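Le club de robotique, février : nous apprenons à plier

J'écris ce billet avec un peu de retard, je demande pardon à ceux qui suivent le projet depuis l'automne. Au club, nous avons enfin quitté les cubes et les gobelets. Depuis le début du semestre, notre groupe travaille sur le linge, et je peux dire que c'est une autre école de patience.

Le projet s'appelle Rarklow. Le nom vient d'une mauvaise blague de la première réunion et il est resté. Nous sommes deux à préparer les essais, Herman Lumbantobing et moi. Herman s'occupe du code qui synchronise les deux bras. Moi, je m'occupe des démonstrations : je guide les mouvements, j'enregistre, je regarde ce qui est mauvais et je recommence. Le règlement du concours Vurkcombe demande un vêtement plié en moins de 40 secondes, manches à l'intérieur, sans aide humaine après le départ. Pour le moment, notre meilleur temps est plus long que cela, et je préfère ne pas l'écrire.

Un cube reste un cube quand on le prend. Un tee-shirt, lui, change de forme chaque fois qu'on le touche. Si les pinces tirent trop, le tissu se tend entre elles et glisse ensuite d'un seul côté. Si elles tirent trop peu, il reste une vague au milieu et le pli suivant part de travers. J'ai passé une soirée entière à chercher où prendre les épaules. Trop près du col, la manche pend. Trop loin, on ne tient que la manche et le corps du vêtement ne suit pas.

Nous avons aussi discuté de la couleur. Herman voulait commencer avec du blanc, j'ai insisté pour le noir sur la table blanche : le contour est facile à trouver pour le programme. Par contre, à l'intérieur du contour, les plis sont difficiles à distinguer, et sur ce point il avait raison – je le reconnais ici par écrit, il me l'a demandé.

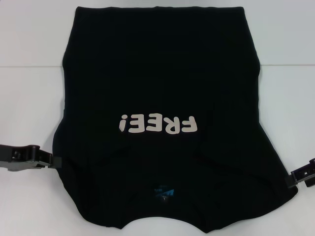

Le tee-shirt « FREE! »

Il est devenu un peu notre mascotte. Le col est du côté le plus proche et l'ourlet est en haut, donc on lit le mot à l'envers, le point d'exclamation en premier. Les deux pinces tiennent le tissu au niveau des épaules. Je garde cette position de départ pour toute la série, parce que le premier pli doit ramener le col vers l'ourlet et que les bras ont ainsi moins de chemin à faire.

L'inscription nous aide plus que je ne pensais. Quand les lettres sont droites, le vêtement est bien posé. Quand elles penchent, je replace tout avant de lancer l'enregistrement.

Ce que j'ai noté dans mon cahier

La série actuelle compte 18 démonstrations que je juge propres. Les autres, je les garde dans un dossier séparé : Herman pense que les erreurs corrigées sont utiles pour l'apprentissage, et nous allons comparer les deux versions. J'ai aussi baissé la vitesse de fermeture des pinces. Avant, elles se fermaient si vite qu'elles repoussaient le bord du tissu au lieu de le saisir.

Il reste la question des manches. Avec notre méthode, la gauche se replie assez bien, la droite revient souvent vers l'extérieur au moment où la pince s'ouvre. Je soupçonne un petit décalage dans la calibration du bras droit. Herman soupçonne mes gestes. Nous referons la calibration à la prochaine séance, et si la manche revient encore, je lui laisserai les commandes.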